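June, evening

Up at five. Too light to sleep. Drove out to Usstead with the windows down and got to the church before the woman with the key did, so I sat on the wall and ate the sandwich I had packed for lunch.

The upright there is a Rajput, the second one I have come across, and it had been standing against an outside wall all winter. It was flat all over and worst in the treble. I did a pitch raise first, let it sit while I cleaned the keys with a damp cloth, and then tuned it properly. Two strings in the top section had rust at the pins and I went very slowly on those. Neither broke. I told her it ought to come off that wall and she said she would mention it. She said the same last June.

Coffee from the hall kitchen. Bad, but hot.

Then Namard, the long way, on account of the bridge. The school has put its piano on a stage with no ramp, and the bench has one leg shorter than the others. Sticking D above middle C, which was a pencil stub. Also swollen bushings in the bass, probably from the damp spring. I eased them and left a note for the music teacher saying it may need doing again in the fall. They want the bill sent to a different office now. I wrote down the address and I think I got the zip code wrong, so I have to call.

Paid $168 for the new set of bass strings when I got back. They say up to 9 days for delivery. Last time it was longer. The old man on Route 77 has been waiting since April and is polite about it, which makes it worse.

My right wrist is sore again. It starts in the thumb and goes up toward the elbow by mid-afternoon. I tried the tuning lever left-handed on the last octave at Namard and was slow and not very accurate, and had to go back over some of it. I should practice that at home on my own piano, where it does not matter. I have not tuned my own since before Christmas and the G below middle C has a whine in it.

Rice and eggs for supper. Called my sister, who was out. It rained for ten minutes and stopped. Washed the felt strips and hung them over the tub.

Tomorrow only the one job, here in town, not until eleven. I will look for the short screwdriver before then. It may still be in the church.

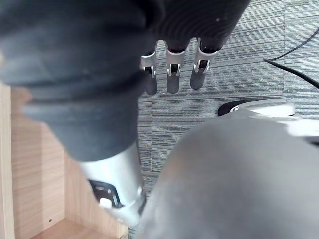
Parveen Mirani
Piano tuner, Norkeck

Later: found the screwdriver in my coat. Bed.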